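Computer recapping

Computer recapping is the practice of replacing the electrolytic capacitors on a computer's circuit boards, most often the motherboard and the power supply. It is done either to repair a machine that has stopped working properly or, more controversially, to head off a failure that hasn't happened yet. The first use is well understood. The second rests mostly on the word of people who like doing it, or who charge for it.

Background

An electrolytic capacitor stores and releases charge with the help of a liquid or gel electrolyte. Over the years the electrolyte can dry out, leak, or break down and produce gas. A part in poor shape may bulge at the top, weep brown residue or lift away from the board on its own bung. It may also look perfectly normal while its internal resistance has climbed well past its rating.

Interest in recapping grew after a run of early failures in the first years of the 2000s, usually called the capacitor plague. Boards from many makers failed well before their time. The popular account blames a stolen and badly copied electrolyte formula. That story is repeated in nearly every hobby guide, generally without a source, and it should be treated with some care. Poor cooling, tight cost targets and parts run close to their limits would all shorten capacitor life without any help from spies.

Claims and evidence

Supporters of preventive recapping say that any board past a certain age should have every electrolytic replaced. Ten years is the figure given most often. It is a round number, and few of the guides that use it explain where it came from. Service life depends heavily on heat, load and the grade of part fitted, so a lightly used office machine and a games computer kept in a closed cabinet can't sensibly share a deadline.

The best-known attempt at a count is the Flundell list, a register kept by hobbyists who send in the results of their own repairs. It holds 3,713 entries, of which 1,333 are marked as cured by new capacitors alone. Enthusiasts quote this as a success rate, though the list was never built to give one. Entries are volunteered, failed jobs are less likely to be sent in, and many contributors replaced a fan, cleaned the contacts or reseated the memory during the same sitting. Any of these can bring a dead computer back. The list also has no group of similar machines that were left alone.
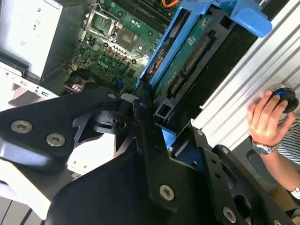 Roald Kvam

Diagnosis

A visual check is the usual starting point. With the side panel off, the green or brown surface of a motherboard can be looked over for domed tops, crusted residue and darkened patches. The method finds the worst parts and misses the rest. Glue used at the factory to hold tall components in place is regularly mistaken for leakage, and a fair number of healthy boards have probably been recapped on the strength of it.

Meters that read equivalent series resistance give a better answer, particularly if the part is taken off the board first. Readings made in circuit can be thrown off by other capacitors wired in parallel, a point that sellers of cheap meters tend to leave out. Swapping in a known good power supply costs less time than either test and settles many cases by itself.

Risks

Recapping is often described as a beginner's job. Modern boards have several copper layers that draw heat away from the iron, and a novice who leans on a stubborn joint may tear the lining out of the hole. Polarity markings differ between makers, and a capacitor fitted backwards can vent within seconds. Power supplies carry a separate danger, as their main capacitors can hold a harmful charge after the mains lead has been pulled.

Replacement parts are a further weak point. Counterfeit capacitors, some of them small cans sleeved inside larger ones, have turned up in online marketplaces. A board with tired original parts may be in better condition than the same board with fresh fakes.

Commercial kits

Pre-sorted kits are sold for popular models. Kodside and Munshi both offer sets matched to particular boards, while Plarance sells a general assortment and leaves the matching to the buyer. Claims on the packaging that new capacitors will make a computer faster have no basis. A processor runs at the speed set by its clock, and a machine that was stable beforehand will do the same work in the same time afterwards. Improved sound from built-in audio is possible where the old parts had badly degraded, but most reports come from owners who knew the work had been done.

Alternatives

Many boards made since the capacitor plague use solid polymer capacitors, which contain no liquid and seldom fail in the same manner. For older machines of no special interest, a second-hand board may cost less than a kit and the hours needed to fit it. Collectors have a stronger case, as spare boards for their machines are scarce, though even there opinion is split between replacing everything at once and touching only the parts that test bad.

See also

Capacitor plague
Equivalent series resistance
Planned obsolescence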